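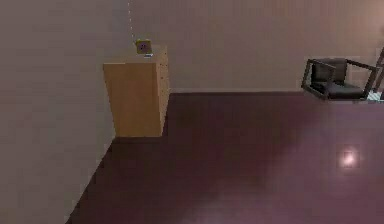

One of the simulated rooms at Watmont, with a cabinet in the corner and a chair along the back wall.

I spent a day in May at Watmont, the group that builds training material for household robots out of a converted printing works near the rail yards. They hold an open day once a year. It is free, you have to book, and the parking is poor. Take the bus if you can.

Most of what they do happens on screens. I had expected a hall full of machines, and there is one smaller room of those, but the bulk of the building is desks, and the bulk of the desks are given over to rooms that don't exist. The software they use for this is called Kavell. It draws a room, puts furniture in it, puts one or more small items on the furniture, and then lets a person or a program attempt a task in it. Every attempt is recorded from start to finish and becomes one example. The learning system is trained on the examples later, at another site.

The first stop was the room library. There are 153 base rooms at the moment, and each can be varied in colour, lighting and furniture. The one we looked at longest was very plain: beige walls, a dark maroon floor, a tall light wood cabinet in the corner and a black chair in a dark frame. A small yellowish block with a purple patch sat on top of the cabinet. The instruction attached to it was to find the block, go to it and bring it back to a starting point.

Our guide spent some time on why the rooms are so bare. A cluttered room takes longer to draw and longer to check, and early in training the extra objects add very little. They start with a few pieces of furniture and add more once the system gets the simple version right. The height of the cabinet matters more than anything else in a room like that one. Many of their older examples had items at table height, and the system trained on them tended to look at table height and stop there.

The floor came up as well. It has a slight shine, with a bright spot where it reflects a light, and someone in our group asked if that was a mistake. It was left in on purpose. Real floors do this, and a system that has only seen matte floors can take a reflection for an object.

After that we moved to the operator room, where people steer the simulated robot by hand. There are 19 stations. Each operator works for 45 minutes and then takes a break, and a normal shift produces 600 examples across the whole room. Not all of them are kept. A reviewer watches each one at high speed and tags it as good, usable or discard. Discards are mostly dull things: the operator went the wrong way round a chair, or paused too long, or the item fell through a shelf because of a fault in the model. Failed attempts are sometimes kept on their own list, as the training group wants a portion of them too.

Visitors could have a go. I used the spare station for ten minutes and managed two attempts. The controls are a pair of hand grips and a foot pedal, and the pedal is the hard part. My first try ended against a wall. In the second I got to a shelf and knocked a mug off it. I was told both would be discarded.

The furniture models come from Mercado, a small outfit that measures real pieces and rebuilds them with correct sizes and weights. We saw a table of their samples — drawer fronts, hinges, a cupboard door — set beside the digital versions on a monitor. Weights are the usual source of trouble. A drawer that is too light in the simulation teaches the system to pull too gently.

The last part of the tour was the physical room, called Duvico on the door and on the map. It is a flat with a kitchen, a living area and a hallway, built inside the old loading bay. Systems trained on the simulated examples are tried out in it. There was no run on while we were there, so we walked through and looked at the cupboards.

The tour takes two and a half hours with a break for tea and sandwiches. There are stairs between the library and the operator room, and a lift if you ask at the front desk. Bookings for next year go up on the Watmont site in the autumn.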